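11 May 2022 – bench notes, glue tests

Second round of hide glue vs. fish glue on the maple offcuts. Rutilio in until lunch, me the rest of the day.

Batch mixed last night, soaked overnight in the fridge. Grains had swelled fine, no dry lumps. Heated slow in the double pot. Got too hot once while I was on the phone with Sito about the veneer order, pulled it off and let it come back down. Don't think it hurt but marking that jar B so we know.

Joints
Same as January. End lap, one inch overlap, both faces scraped not sanded. 24 pairs cut, 2 thrown out for a knot I should have seen. Clamped with the small cams, the big ones rack sideways and starve one edge. Rutilio thinks we overclamp anyway. He may be right, squeeze-out was a lot on the first few and I backed off after that.

Fish glue much easier to work, no rush. Hide glue skins over before I get the second face down if the window is open. Close the window!!

Pulls from last week's set
Best hide glue joint let go at 1,757 on the gauge, wood tore before the line did. Worst was 749, and that one was shiny and clean on both faces, so no bond to speak of. Pretty sure it was chilled before it went together. Not counting it in the average but keeping the peices.
Fish glue all landed in between, closer together than I expected. Dulce wants to see the spread befor she tells Ponce anything about the chair repairs. Fair enough.

Humidity
Box with the salt solution drifting again. Lid doesn't seat. Taped it for now. Grerville has the gasket strip, ask next time someone drives over.

Storage
Stop leaving labeled samples in coffee cans. Small parts go in drawers, one kind to a drawer, tag facing out. Broken joints stay in pairs with a rubber band until they're measured.

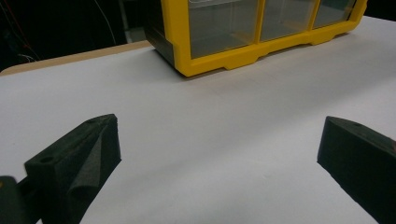

To do
– pull jar B joints after a full week, not before
– new brush, the old one sheds into the glue
– reorder maple, quarter sawn if they have it
– send Dulce the numbers, split by jar
– Trikodness sheet still has the old column names, fix
– try one set with the wood warmed first, Rutilio's idea. Heat gun on low, keep it moving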